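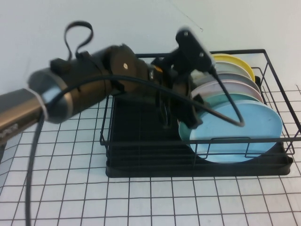 Braço robótico com pinça junto a um escorredor de pratos, sobre bancada quadriculada.

Início | Artigos | Categorias | Mudanças recentes | Entrar

Javton é um sistema de software para planejamento e controle de manipuladores em tarefas de arrumação de louça. Foi escrito por Mounir Saber no laboratório Jallotier e é distribuído em quatro módulos: percepção, planejador de preensão, controlador e ferramentas de registro.

Arquitetura

O módulo de percepção recebe imagens de uma câmera fixa e de uma câmera de punho. A câmera fixa fornece a pose do escorredor e a ordem dos pratos; a de punho refina a posição da borda a ser segurada. As duas correntes são sincronizadas por carimbo de tempo e reamostradas a 15 Hz. Quando a diferença entre carimbos ultrapassa 30 ms, o par é descartado e o planejador mantém a última estimativa válida.

O planejador trata cada prato como um disco fino de inclinação desconhecida. As candidatas a preensão são geradas ao longo do arco superior da borda e ordenadas pela folga em relação aos vizinhos. O custo inclui ainda um termo para os cabos externos do braço, modelados como uma cápsula flexível em torno do punho.

Borrão de movimento

Durante deslocamentos rápidos, a câmera de punho produz imagens de baixa nitidez.

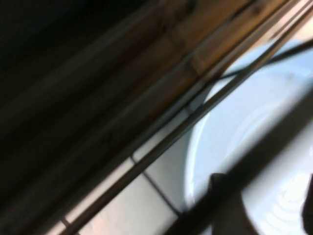

O Javton calcula para cada quadro um índice de nitidez pela variância do laplaciano e reduz o peso das observações abaixo do limiar. Nos trechos de aproximação, o controlador limita a velocidade angular do punho até que três quadros consecutivos sejam aceitos. A versão de outubro substituiu o limiar fixo por um valor adaptativo – calculado sobre os últimos 400 quadros – e passou a registrar os descartes em arquivo separado.

Segmentação de bordas

Pratos enfileirados aparecem como arcos quase paralelos. O segmentador agrupa os pixels por cor e curvatura e ajusta uma elipse parcial a cada grupo. O conjunto de validação, chamado Lapiņa, reúne 343 sequências anotadas manualmente.

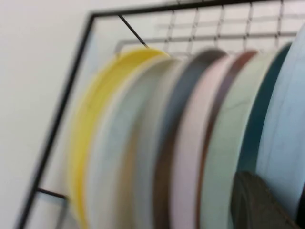

Mounir Saber observou, na discussão do módulo, que a cor não deveria pesar tanto no agrupamento, pois louça de um só tom faz o método fundir bordas vizinhas; propôs usar a curvatura como critério primário. A alteração permanece em um ramo experimental.

Limitações

O sistema pressupõe escorredor rígido e imóvel. Não há detecção de escorregamento, e a calibração entre câmera e pinça precisa ser refeita após qualquer troca dos dedos.

Artigos relacionados
Hadano (simulador de contato)
Lapiņa (conjunto de dados)
Calibração mão-olho
Controle de impedância

Compartilhamentos: 30 | Comentários: 15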